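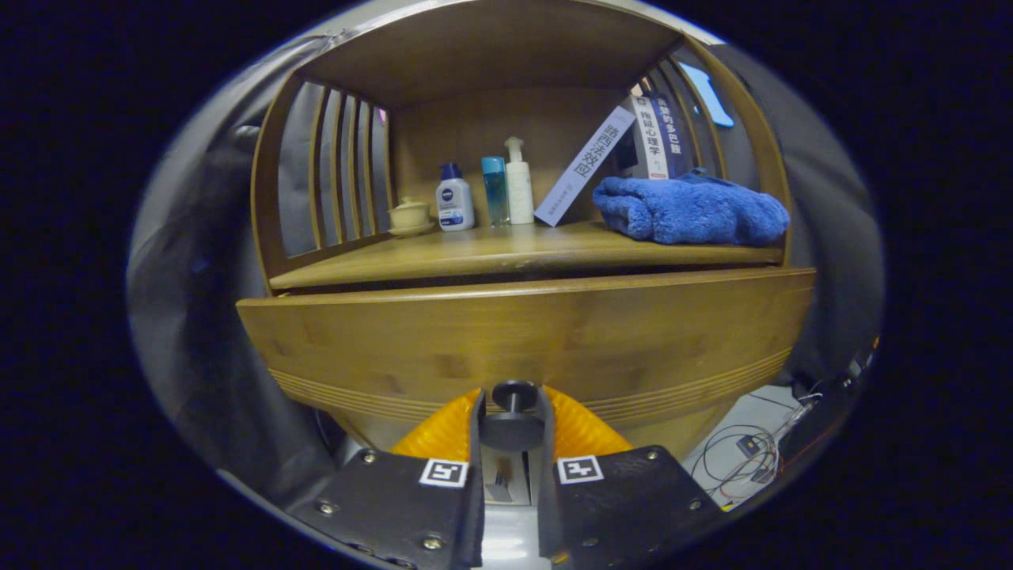
Tips Sheet No. 16

SHELVES, WITH A GRIPPER

Clear the front lip first. A towel that hangs over it will get grabbed before the lotion does, and then you have a towel.

Tall pump bottles: take them by the body. The pump head is a button and will behave like one.

Lidded tea cups go last, lid and cup as separate trips. The Feso house rule is one finger width of air on each side. Measure it.

Leaning books stay leaning until the bottles are out.

Wipe the finger markers before you start. Toothpaste counts as dirt.

Last updated: December
125 shares | 16 comments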